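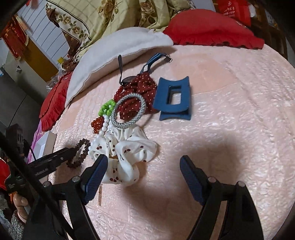 White scrunchie with a cherry print, next to a strand of white pearl beads.

Primby Project Tracker
User Guide for Planning Offices and Nonprofit Developers
Section 4: Setting Up a Plan Area
Revised 8/6/22

A plan area is the boundary you work inside. Parcels, applications, hearings and funding records all attach to it. You need one plan area before you can enter anything else. The examples in this section use the Gutley Station plan area, which has 428 parcels.

You must be signed in as an Area Manager or higher. If the Areas tab is gray, ask your account owner to change your role (see Section 2).

4.1 Before you start

Have these ready:

- The parcel file for your city or county, in shapefile or CSV format
- The adopted zoning table, with the effective date of the last amendment
- A list of staff and board members who will need to see the area

CSV files must have a parcel number in the first column. Leading zeros are often stripped when a CSV is opened and saved in a spreadsheet program. Check a few rows in a plain text editor before you upload.

4.2 Create the area

1. Open the Areas tab and click New Area.
2. Type a name. Names can be up to 25 characters long, including spaces.
3. Choose a type: Neighborhood, Corridor, Station Area or Citywide.
4. Click Draw or Upload. If you choose Draw, click once for each corner of the boundary and double-click to close it. If you choose Upload, select the file and wait for the green bar.
5. Click Save Boundary.

Note: A parcel that touches the boundary is counted as inside. To leave out parcels that only touch at a corner, open Boundary Options and turn on Centers Only.

Caution: Saving a new boundary over an old one removes parcel notes that fall outside the new line. Export the notes first. They can't be brought back from the trash.

4.3 Load the parcels

1. From the area page, click Parcels, then Import.
2. Match each column in your file to a Primby field. Parcel Number, Street Address and Lot Area are required.
3. Set Lot Area to square feet or acres. The setting applies to the whole file.
4. Click Test Import. Primby reads the file and lists the rows it can't match.
5. Fix the rows in your own file, then repeat step 4 until the list is empty or contains only rows you mean to skip.
6. Click Import.

Files with more than 800 rows are placed in a queue and run overnight. You will get an email when the import is finished. Do not start a second import of the same file while the first is waiting.

If the test reports Error 635, the file contains two rows with the same parcel number. Condominium buildings are the usual source. Open Import Options, choose Group Units Under Parent Parcel, and test again.

4.4 Set the land use colors
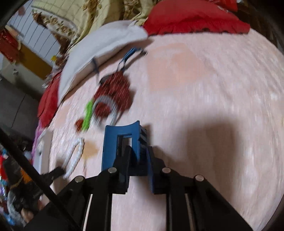
Land use colors control how parcels look on the area map and in printed staff reports. Primby loads a default set, and you can change any of them from the Colors panel. Most offices keep yellow for single-family and red for commercial, and pick their own shades for the rest. A solid, strong color reads better at small lot sizes than a pale one. The blue of the claw clip works well for public facilities, for instance, while a pink as light as the bedspread under it tends to vanish once the report is printed, and should be kept for large areas such as overlay districts. Colors apply to every map in the area as soon as you save.

1. Click Colors on the area page.
2. Click the square next to a land use and choose a shade, or type a color code.
3. Repeat for each use that appears in your zoning table.
4. Click Preview Print to see the map in black and white.
5. Click Save.

Note: Mixed-use parcels take the color of the ground floor use. To show them with stripes, turn on Show Mixed Use in the same panel.

4.5 Enter the zoning table

1. Click Zoning, then Add District.
2. Enter the district code exactly as it appears in your ordinance. Codes are case sensitive, so R-2a and R-2A are treated as two districts.
3. Fill in maximum height, floor area ratio, required yards and parking. Leave a field blank if the district has no limit. Do not enter zero.
4. Enter the effective date.
5. Click Save District and go on to the next.

When an amendment passes, use Add Version and leave the old entry alone. Applications filed before the effective date stay tied to the earlier version.

Caution: Primby doesn't check your entries against the adopted ordinance. The figures shown on a staff report are the figures typed here. Have a second person read the table against the printed code before the area goes live.

4.6 Give people access

1. Click People, then Invite.
2. Enter an email address and choose a role. Viewer can read and print. Reviewer can add comments. Editor can change parcel and application records.
3. For board members, turn on Hide Drafts. They will see an application once staff marks it ready for hearing.
4. Click Send.

Invitations expire if they aren't used. To send one again, click the arrow beside the name. Offices that sign in through Yurt don't need to send invitations. Add the person to the Primby group in Yurt and the name will show up under People the next morning.

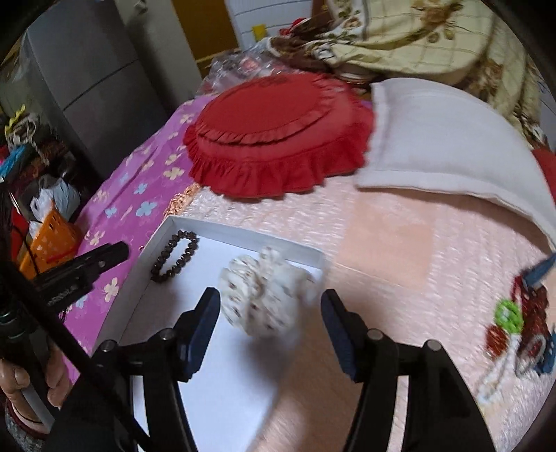 Beaded bracelet in an open white box.

4.7 Turn the area on

A new area is in Setup until you turn it on. In Setup, no notices are mailed and nothing appears on the public page.

1. Open the area and click Status.
2. Read the checklist. Items marked in red must be fixed first. Items in orange can wait.
3. Choose Active or Active, Not Public.
4. Click Confirm.

If the public page stays blank after you confirm, check that the Show Map box is ticked under Public Page. It is off by default for Citywide areas.

Note: Areas made in the older Nurkus version of the tracker open as Read Only. To convert one, click Status, then Convert, and reload the parcels as in 4.3. Comments and hearing dates carry over. Saved map views do not.

Continue to Section 5, Entering an Application.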